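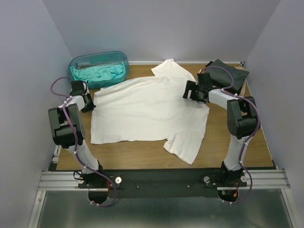 MOFFAT, 07/05/2018

## 4. Missed standing orders after the account transfer

Section 3 dealt with customers who closed an account before the transfer. In this section we look at those who stayed, and at what became of their standing orders when Rallora took over the current accounts of Drutirico, a smaller savings bank. A standing order is set up by the customer and held by the paying bank, so each one had to be copied into the new system. Direct debits are started by the company being paid and were moved by a separate process. They are left out of the counts below.

### 4.1 Sample

We were given records for 3593 accounts with at least one active standing order in the month before the transfer. Joint accounts were treated as one account. We removed accounts that had been dormant for a year or more and accounts where the holder had died, and 648 records were dropped on those grounds. Business accounts had already been taken out by the bank.

For each remaining account we compared the list of orders held by the old system with the payments that left the account in March, the first full month on the new system. An order was marked as missed if it was due in that month, if there was enough money to cover it, and if no payment to the same payee was made within five days of the due date. Changed amounts were not marked as missed. A customer may have raised or lowered a payment during the month, and the records we had do not show who made a change.

Zsolt Antal and a second coder went through the doubtful cases by hand. Most of these were orders with a payee name that had been shortened in the new system, so that an automatic match failed even though the money had gone to the right place. Where the two coders disagreed, the order was left out.

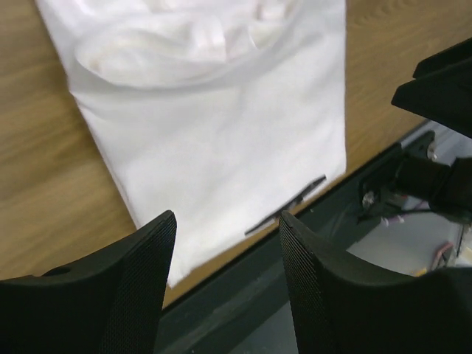 ### 4.2 Types of order affected

Missed orders were more common among those paid every four weeks than among those paid once a month. The old system stored the four-week interval as a number of days. The new one stored it as a calendar rule, and some orders were turned into monthly ones during copying. Rent and payments to family members made up most of this group. Weekly orders were moved without much trouble.

The second type was the order with an end date. Under the old system a customer could enter a final payment date that fell on a bank holiday, and the payment was made on the next working day. The new system treated the order as already ended. Figure 2 in the appendix plots both types by due date.

### 4.3 Contact with the bank

Customers were sent a letter 20 days before the transfer asking them to check their regular payments afterward. A total of 967 account holders contacted the bank during March, by phone or in a branch, with a question coded as "regular payments." Many had no missed order. They wanted to know whether the new account number had to be passed on to an employer or a landlord, a point the letter covered on its second page.

The reverse also occurred. Some holders with a missed order did not get in touch during the month at all. We cannot say from these records when they noticed, or if the payee told them first. Domański (Henryk Domański, personal communication) suggests that people who pay a relative may settle the matter in cash and never report it. Our data can neither support nor rule this out, and the interviews in Section 5 were too few to be of much help on the point.

Late fees charged by payees are not included in any of the figures. Rallora repaid such fees on request, but it kept those claims in a separate file to which we did not have access.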